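Section 4. Setting Out the Mug and Coaster Set

Thank you for choosing the Leneo mug and coaster set from Stonwood. Before you pour the first cup, please take a few quiet minutes to lay everything out, because the coasters are all made of different things and each one likes to be treated a little differently.

4.1 Laying the coasters

1. Wipe the countertop with a soft cloth and let it dry.
2. Lay the coasters side by side, leaving room in front of them for the tray. 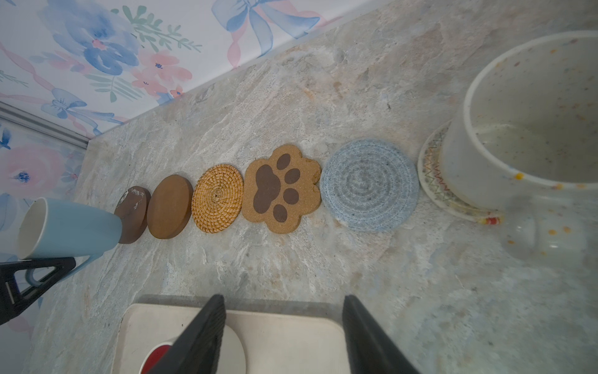 3. Press gently on the middle of each coaster. If it rocks, turn it over or slide it to a flatter spot. Stone-look counters can have a dip you would never notice until a full mug finds it!

Note: The rope and rattan coasters may feel a bit stiff at first. They relax with use, so please don't bend them.

4.2 Loading the tray

1. Set the tray down where you can reach it from your chair (Afia Odoi, who wrote the first edition of this guide, kept hers right beside the kettle).
2. Place the mugs in two rows of three, with the handles toward you.
3. Lift the tray with both hands, and only when the mugs are empty.
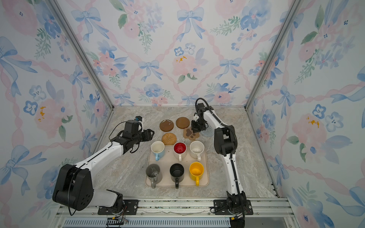
Fig. 4-2. Tray with six mugs in two rows, handles to the front.

4.3 Checking and rinsing the mugs

1. Hold each mug under a good light and look right down to the bottom, where dust and specks like to settle.
2. Rinse with warm water and a drop of dish soap.
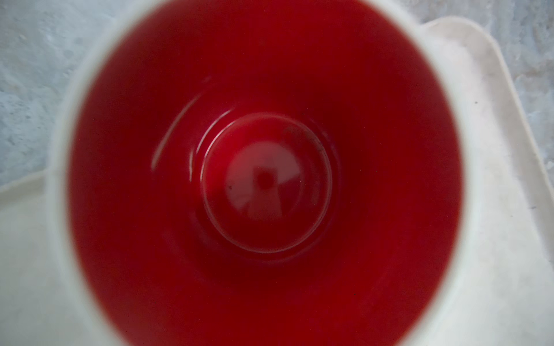 3. Dry the inside with a cotton towel, paying attention to the ring around the base, and leave the mug upright for a while before you put it away.

Caution: Do not use steel wool or scouring powder. Both will dull a glossy glaze.

4.4 Caring for the coasters

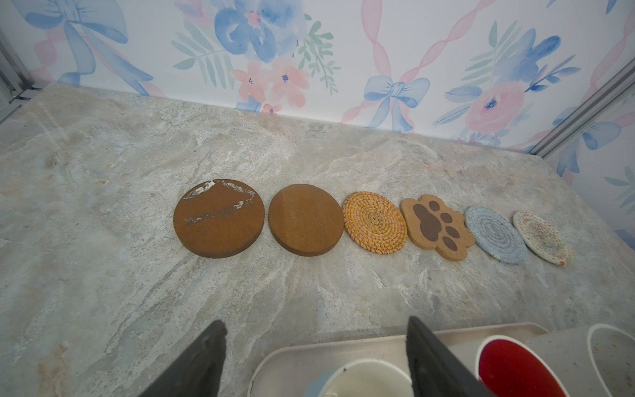

Cork and woven coasters should never go in the dishwasher or be left to soak. Brush out the crumbs, dab with a damp cloth, and dry them flat. The paw-shaped one deserves a lighter hand, as hard rubbing can wear away the dark brown print, and on the rattan coaster it's best to follow the coils outward from the little knot in the center.

For a replacement coaster, write to Setsuko Hamada at the Grernden service desk and quote part number 531.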